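The Second Life of a Bath Towel

July 2022 | Features Desk

At the Civville Textile Reuse Center, the most common donation is also the one that requires the most attention. Bath towels arrive by the bag from households, motels and gyms across the county, and they now account for more of the sorting day than bed linens and table linens combined. In January, the center extended its collection program to the neighboring communities of Cerow and Campbell. Since then it has received more than 4000 towels.

The program was established to keep usable cotton out of the Ivilholm landfill. Towels are accepted in any color and at any stage of wear, provided they are clean and dry. Each is washed again on arrival at 40 degrees Celsius, without fabric softener, which leaves a coating on the fibers and reduces the amount of water a towel can hold.

Sorting begins with the pile, the name given to the small loops of yarn that cover the surface of terry cloth. Dense pile absorbs well and indicates that a towel may have years of service ahead of it. Thin pile, in which the flat ground weave shows through, places a towel in the household rag category. Pulled loops are trimmed with scissors and are not held against the piece, as a single snag in terry cloth does not run in the way that a snag in knitwear does.

Attention then turns to the edges. A towel is bound along its sides by a firm woven edge or a turned hem, and these are frequently the first parts to fail. Once the edge has opened, the crosswise yarns work free with each wash and a fringe develops. Left alone, the fringe lengthens and the loops nearest to it begin to drop out.
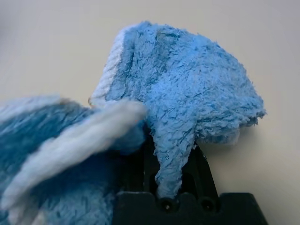 Blue terry cloth with a narrow white woven border and a frayed edge.

A frayed towel is not necessarily a discarded one. Where the damage is confined to a single side, the worn strip is cut away and the new edge is folded twice and stitched with polyester thread. The finished towel is slightly narrower than before – a difference few households would notice – and is returned to the bath category. Where two or more sides have opened, the center of the cloth is usually still sound and is cut down into hand towels or washcloths.

Borders receive separate consideration. The flat band woven into many towels contains no loops and tends to shrink at a different rate from the surrounding pile, which explains the puckering often seen on older sets. Puckered borders are steamed and pulled straight by hand. Those that will not lie flat are removed and set aside for hanging loops, a use to which their tight weave is well suited.

Color is the last sort. Blues are the most plentiful and are grouped by shade so that families may select a matching set. In the first half of this year, the center supplied 622 such sets to transitional housing programs in Civville and Campbell. Faded and streaked towels are offered individually, and many are requested by animal shelters, where appearance is of little importance and absorbency is valued.

Residents who wish to extend the life of towels at home are advised to wash them apart from garments with zippers and hooks, to shake them out before drying and to trim loose threads before they lengthen. A side hem can be restitched on a household sewing machine with a medium straight stitch. The center offers a free mending session each month, and participants may bring up to 2 towels of their own.

Donations are accepted at the Civville center and at the collection points in Cerow and Campbell. Items should be folded and placed in a closed bag.

Related Stories
Cotton, Linen and Blends: Reading a Care Label
Ivilholm Landfill Reports on Household Textiles
How to Store Winter Blankets
Campbell Opens Tool Lending Room

Sign up for our monthly newsletter to receive features and local news by email. You may unsubscribe at any time.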